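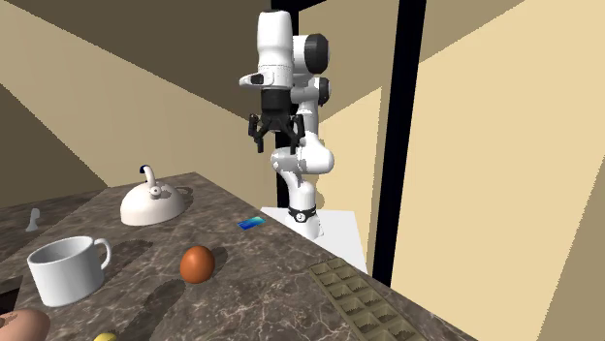 Trade and Clearance Forum
Board: Import Procedures and Compliance
Topic: Detention of medicines consignment at Eno terminal, request for guidance

fekura_imports
Posted March 3, 2021

Members are asked for their views on the following matter. Our company acts for a wholesaler of licensed medicines. A consignment of 98 cartons of antibiotic capsules arrived at the Eno terminal and was detained on the second day. The detention notice gives the ground as "irregular description". No further detail has been supplied.

The import permit was issued in June of last year and remains valid. The invoice, packing list and certificate of analysis were lodged before the vessel berthed. The shed officer has informed our runner that the matter could be "settled at the shed" on payment of a handling charge. No tariff reference was given for this charge, and a receipt was not offered.

We should be grateful to learn whether others have met this charge, and what the correct route of objection is.

oltano_clearing
Reply 1

The charge described does not appear in the published terminal tariff. Our office has a standing instruction that no payment is made at the shed without a numbered receipt. You should write to the area controller, quoting the detention notice number, and ask for the ground to be stated in full. Keep the letter to one page.

Please also confirm how many cartons are shown on the permit schedule.

fekura_imports
Reply 2

Thank you. The permit schedule shows 93 cartons. The supplier added a further five under the same batch number, and the invoice was amended to match. We had understood that the permit was for value and not for quantity.

quayside_reader
Reply 3

Then the detention is in order. A permit for medicines is granted for both. The officer was entitled to stop the goods, and in my view the thread has been opened under a misleading title. Members should take care before suggesting misconduct on a public board when their own papers do not agree.

oltano_clearing
Reply 4

I must differ. There are two separate questions. The first is whether the goods were properly detained, and on the figures now given it seems that they were. The second is whether an officer may ask for money without a receipt. The answer to the second does not depend on the first.

quayside_reader
Reply 5

We have only a runner's account of the conversation. Handling charges do exist. Foulkes, who operate the covered sheds at Eno, bill for moving detained goods, and their invoices often arrive late. It is quite possible that the runner misheard.

foulkes_shed_desk
Reply 6

For the information of members, Foulkes does not collect any payment through customs officers. Movement charges are invoiced to the agent of record after release, and cash is not accepted at the sheds. An agent who is asked for cash in our name should report it in writing to the terminal office.

quayside_reader
Reply 7

I accept the correction as regards Foulkes. My view on the permit is unchanged.

tariff_heading_30
Reply 8

On the practical side, an application to vary the permit can be made while the goods are under detention. We did this for a shipment of eye drops. The regulator asked for the amended invoice and a letter from the manufacturer confirming the batch. Storage continued to run throughout — the client was not pleased — but the goods were released without penalty.

fekura_imports
Reply 9

I am obliged to all who replied. The application to vary the permit has been lodged, with a request that the 93 cartons be released in the meantime. A separate letter concerning the request for payment has gone to the area controller, signed by our runner. No payment has been made.

Moderator
Reply 10

The title of this thread has been reviewed and will stand. Members are reminded that individual officers must not be identified on this board. The thread remains open for the controller's reply.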